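Brunel Travel Mug - from the Prokimari range

I've sold mugs for longer than I care to admit, and the Brunel is the one I take out of the house with me. It keeps my tea hot on the train, it fits in the side pocket of my rucksack and it doesn't dribble down my chin (a low bar, but you'd be surprised!). We get them in from Gondex in small batches, so if your favourite colour is missing, give it a few weeks and look again.
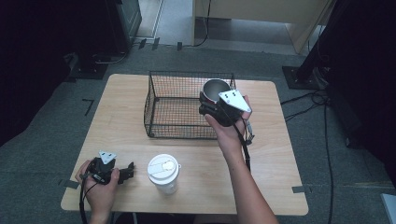

Sizes and prices

There are two sizes, the 350 ml and the bigger 600 ml. Most people go for the smaller one and then come back for the larger as a present to themselves. The small one weighs 193 g without its lid - lighter than the old Mansour model, which we've stopped stocking. Spare lids and seals are sold separately and fit both sizes.

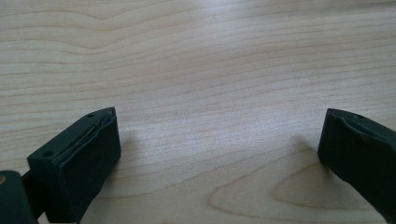 I get asked a lot whether the base will mark furniture. Mine has a silicone ring underneath and I've had no trouble with it at home, but please wipe off drips before you put it down, as tea will find its way into any bare wood sooner or later. A pale top with that lovely wavy grain, and the pointed arches running through it, is just the sort I'd use a coaster on. We do cork ones in packs of four if you need some.

Washing it

Lid off, warm soapy water, bottle brush, done. The lid can go in the top rack of the dishwasher but the mug can't, sorry! For stubborn tea stains I leave a spoonful of bicarb in hot water overnight.

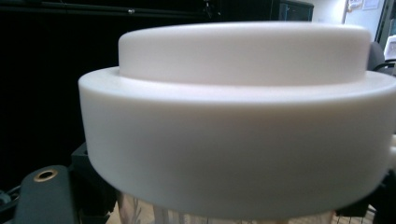 Every Brunel comes with a 3 year guarantee against leaks, and we've sent out some 2000 of them now with very few coming back. Keep your order email, it's all we need. If you want a plain look, smooth matt white with nothing printed on it is hard to beat, and it's the finish I'd pick for an office shelf. The other colours are a bit glossier and show fingerprints more. Orders placed before 2 pm go out the same afternoon.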